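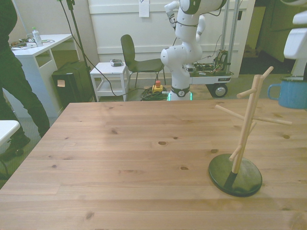

Can you visit a shared workshop and learn anything useful if you've never built an arm yourself? Go, as long as you pick a working session over an open house, and bring one question you really want answered. Mine was about wrist slop. Got my answer in the first ten minutes and stayed till closing.

Notes from Gradedari, typed mostly on the bus home so excuse the state of them.

Gradedari is a members' workshop, upstairs unit, sign on the street door still says Noiphan from the previous tenants. Walk past it twice like I did or just ring 5 on the panel. Day visit is free in January if you email first. Usa Srithong let me in, shoes on is fine, coffee's to the left.

The build is called Masex. Two arms, and the thing they want out of it is a kitchen helper that puts mugs away. Sounds small. Isn't. Wanpen Chantharasri has been on the mug part since spring and she says hanging is far worse than stacking. A stack forgives you, a peg doesn't. The handle has to go over the peg at the right tilt and then the gripper has to let go without dragging the mug back off again.

They use a mug tree on a pine table, five pegs, and a blue enamel mug. Why enamel? They got through a lot of china. Wanpen keeps the handles in a jar, I was shown the jar.

Wrist slop, my question. I had a bad wobble on my own arm at home, little desktop thing, cheap servos, and had been blaming the servos for months. Usa asked what I'd bolted it to. A shelf. She just looked at me. Their advice: clamp the base to something heavy, then measure the wobble again before buying anything. I've ordered nothing since, which my bank account likes.

Second thing I asked about was teaching the approach. Their first version had the arm come straight down at the peg, and it clipped the one above nearly every run. Now it comes in from the side, stops short, tilts, goes on. Three separate moves with a pause between each. Slow! But they logged 109 runs of that version with 89 hung and the rest either dropped or left balancing on the tip of the peg. Wanpen counts balancing as a fail. Usa would give it half. This argument is apparently old.

Pegs at different heights matter more than I'd have guessed. Low ones are the pain, as the wrist runs out of room near the table top and the elbow has to swing out wide. They fill from the bottom up now so the upper mugs aren't in the way. Seems obvious once somebody says it.

Some stuff I scribbled down and want to try at home:

Mark the tree's position on the table with pencil, all the way round the base. They lost a whole evening to a tree that had shifted by a finger's width.

Emergency stop on a long cable, so you can take it to wherever you're standing. Mine's screwed to the back of the bench, on the far side of the arm, so that's getting moved tonight.

Log the fails seperately from the runs, with one word for each. Dropped, clipped, balanced, missed.

Slow the release down before you slow down anything else.

Didn't get to see much of the software. It's their own, nicknamed Dremico, and the bit I did see was a long text file of poses with comments next to them, some quite rude. File was 803 lines and Usa wants to halve it. No vision yet, all fixed positions, so put the mug down in the wrong spot to start with and it closes on air. Camera is next on the list. Wanpen would rather fix the low pegs first. I'm with Wanpen.

Practical bits. Unit's carpeted, so it's quieter than you'd expect and you can talk over the arms in a normal voice. Bring a sweater. There's one bathroom and the lock sticks, lift the door as you turn it. Food: noodle place on the corner shuts at 8, I got there at ten past.

If you email them say what you're building, they like to know, and they'll pick a session when somebody's doing somthing close to it. I'm going back once my base is clamped down properly. Taking my own wrist joint along in a lunch box, Usa wants to see the screws.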